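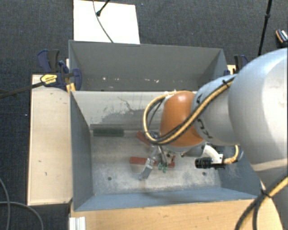
Como organizar parafusos e peças miúdas na oficina de casa

Quem faz pequenos reparos acaba com parafusos, buchas e arruelas espalhados em potes, gavetas e bolsos de avental. O primeiro passo é juntar tudo num lugar só e separar por tipo antes de comprar qualquer caixa.

Despeje as peças sobre um lençol velho. Separe primeiro os parafusos de madeira dos de metal, depois as porcas e arruelas. O que estiver enferrujado ou com a fenda gasta vai para a sucata. Não misture pregos com parafusos — na hora da pressa você pega o errado e racha a tábua.

Recipientes

Caixas abertas e rasas servem para o que se usa toda semana. Potes de vidro com tampa de rosca ficam para o resto. Um pote de 300 ml guarda bem parafusos pequenos; para buchas e ganchos, prefira um de 800 ml. Cole um exemplar do parafuso na tampa com fita transparente. Funciona melhor que etiqueta escrita, que desbota.

Prateleira

Deixe o peso embaixo. Uma prateleira estreita, de 60 cm, fixada na altura do peito, resolve o caso da maioria das oficinas pequenas. Potes em fila única, sem nada atrás.

Umidade

Em garagem úmida, ponha um saquinho de sílica em cada pote e troque quando as bolinhas mudarem de cor. Giz escolar também ajuda, mas dura menos. Fevereiro costuma ser o pior mês por aqui, e eu abro os potes para conferir.

Peças que caem no chão

Passe um ímã enrolado num saco plástico. Depois vire o saco do avesso e as peças já ficam dentro dele. Latão e alumínio o ímã não pega — para esses, use o aspirador com uma meia fina presa na ponta do tubo.

Dica enviada pela leitora Tove Zoëga: guardar os parafusos de um móvel desmontado num saquinho preso com fita ao próprio móvel, na parte de trás.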